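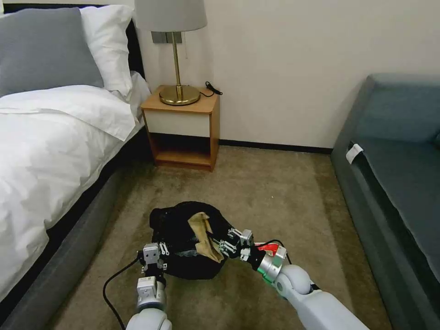

room as of this morning, bed side and sofa side

Duvet keeps sliding off the bed – what do you guys do?

kereama_kid
Posted August 5, 2022
Furnished one bedroom near Okurton, renting it out short stays. White duvet on a gray upholstered base, hangs way over on the sofa side. Every time I walk in its on the carpet. Tuck it? Smaller duvet? Also the carpet is beige and I'm regretting that already. Have 27 bookings thru November so need something quick.

lintroller
Tuck the foot end only. Leave the sides. Takes two seconds.

Hondetti Fan
Disagree. Tucked duvets look like a hospital and guests rip them out anyway. Size down. Mine was a king on a queen bed, swapped it, done. Paid 39 bucks on clearance.

kereama_kid
Its the right size I think?? Tag is gone. Will measure tonight.

lintroller
If it spills on one side and not the other it's just off center. Pull it over before you buy anything.

kereama_kid
ok fair. Other question then – trash. No bin in there right now. People drop stuff between the bed and the sofa, wrappers, paper bags, drink bottles. Same strip of carpet every time.

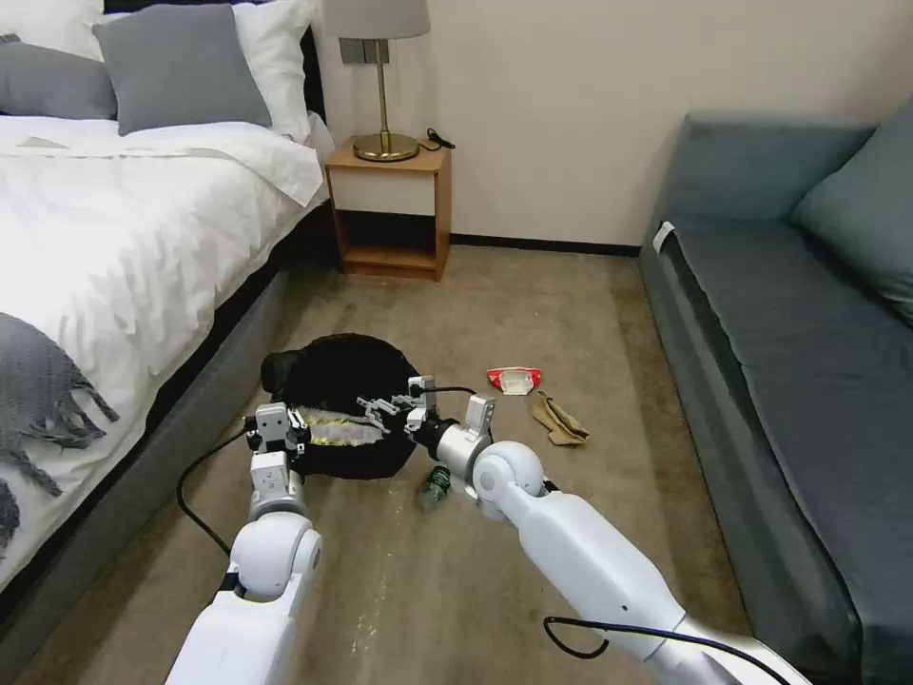 Rawiri McKinnon
Put a bin next to the nightstand. Small one with a lid. People won't walk to the kitchen with one wrapper, they just wont. And take the throw off if you want less laundry, fringe drags and picks up every crumb.

kereama_kid
Nooo I like the throw. Gray knit, goes with the pillows. It stays

Hondetti Fan
Keep the throw. Wash it on cold in a mesh bag, tassels survive fine. I'd lose a couple pillows instead. Four is a lot, they end up on the floor too.

lintroller
Four is normal?

Hondetti Fan
For a hotel. For a rental you're washing four cases every turnover.

Rawiri McKinnon
What about the open shelf on the nightstand, bin could go in there if its narrow. I have the Waveden one, fits under a shelf. Vacuum that carpet crossways too or you get stripes.

lintroller
Bin on a shelf next to where you sleep, no thanks. Banana peel at nose level.

kereama_kid
lol. Floor it is. Left side of the sofa maybe. Measured the duvet btw, 196 across, so it IS too wide. Hondetti Fan wins that one

lintroller
196 what

kereama_kid
cm, sorry, only tape I had. Going to try a smaller one this weekend, will post back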